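Bathroom Ventilation and Moisture in Student Housing
Project report, Building Services course
Nasrin Karimi, Leen Zein and Ea Damgaard 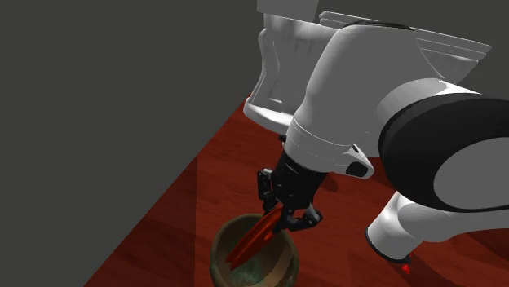

Figure 1. Rendering with a weathered bowl on a reddish-brown wooden surface.

Print this page
E-mail this page

Background

Toltitz is a student residence with small bathrooms, most of them without a window. Each bathroom has one exhaust fan wired to the light switch. Residents had complained about mold on the ceiling paint and a musty smell in the hallway. Our supervisor, Natalina Fiore, asked us to find out if the fans were too weak or if they were not running long enough.

Method

We picked 2 bathrooms on the same floor with the same layout. In bathroom A we left the fan as it was. In bathroom B we added a timer that kept the fan on after the light went off. A humidity logger was placed on the shelf above the sink in each room, away from the shower spray. The loggers ran through October and gave us 749 usable readings. Readings taken while the battery was low were thrown out.

We also asked the residents to write down when they showered and if they left the door open afterward. Meriem Sqalli collected the sheets and typed them up.

Results

Both rooms reached 100 percent humidity during showers. The difference came later. Bathroom A stayed damp for most of the morning when the door was kept shut. Bathroom B dried out well before the next person used it. With the door open, the two rooms behaved much the same, but the moisture went into the hallway.

We held a tissue against each fan grille and both fans pulled it flat. The grille in bathroom A was dusty and we cleaned it before logging started.

Sources of error

The shower sheets were not always filled in. One resident in bathroom A was away for part of the month. We did not measure airflow in the duct.

Recommendations

Fit timers to the other fans before any fans are replaced. Clean the grilles at the start of each term. The gap under the doors should be checked too, as a fan can't move much air if none can get in.

Handed in 6th March

Print this page
E-mail this page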